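Part 3: Setting the timer on your Drumau countertop oven

I wrote this section after Aishwarya Shenoy called me for the second time with a tray of pale biscuits, so it's for her and for anyone else who skipped the booklet (I did too!).

1. Plug the oven straight into the wall. No extension cords, please.

2. Pull the crumb tray out, check that it's clean, and slide it back until it clicks.

3. Turn the timer knob past 20, then back to the time you want. Mine runs short if I go straight to a low number - I like 16 minutes for biscuits and 19 for anything with cheese on it.

4. Set the heat knob last. The light comes on when the oven starts warming up.

Note: the timer ticks even when the heat knob is at zero. That got me twice in February.

Caution: the top gets very hot. Keep paper towels, bread bags and your good plastic spatula well away from it, and leave a hand's width of space on every side.

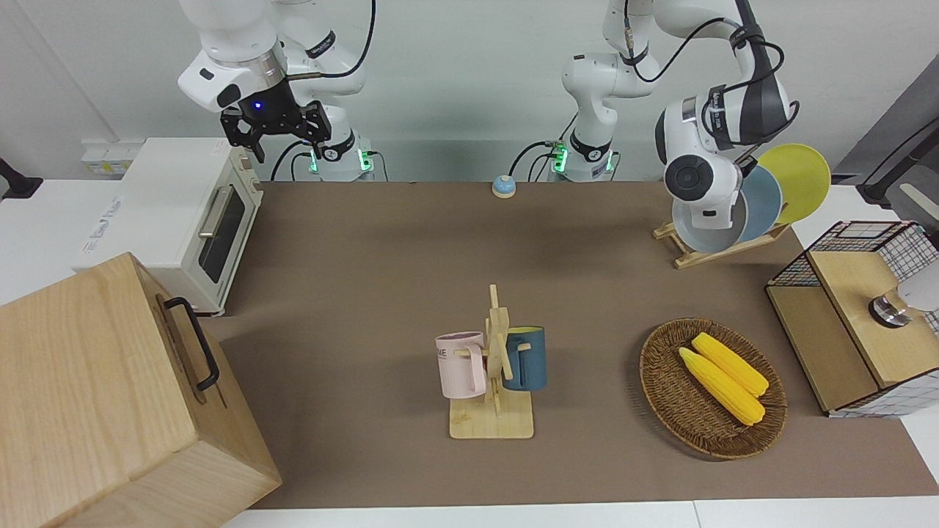

5. When the bell rings, turn the heat knob back to zero yourself. The bell only means the time is up.

6. Let the oven cool for 36 minutes before you wipe it down or move it. Then go on to Part 4, where I get into the rack positions.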